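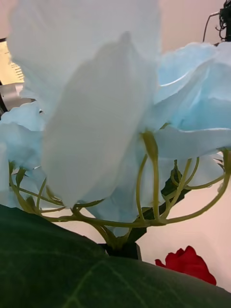
White petals with light blue ones to the right.

Filed under: Opinion / Town Life

Last updated: Thursday, October 22, 2020

The library in Brondora should drop late fines for good. It stopped collecting them in May, when the doors were shut, and the town council now wants them back by winter. I think that is a mistake.

A fine of 50 cents a day sounds small. Leave three picture books under a bed for a few weeks and it is a grocery bill. Parents who can pay it grumble and pay. Parents who can't stop coming, and their kids stop coming with them.

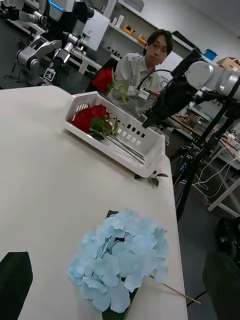 The money isn't much of an argument either. Fines brought in $982 last year. Part of that went to postage for the notices, and staff at the desk spent hours taking coins and arguing over dates. The Vetent branch gave up fines two years ago and still has books on its shelves.

I do think people should bring things back. A block on new loans after 20 days is fair, and so is a bill for a book that never returns. Both deal with the missing book. A daily fine mostly punishes the person who finally walks in with it.

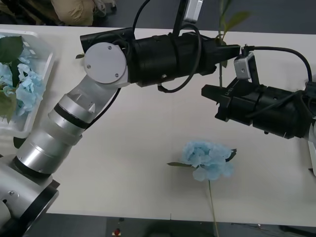 What happens to fines people already owe?

The council hasn't decided. I would wipe them all and put a notice in the window saying so.

Related
Vetent branch to keep Sunday hours
Matić Street parking: another view
Letters: the price of a bus pass
Why I still read a printed paper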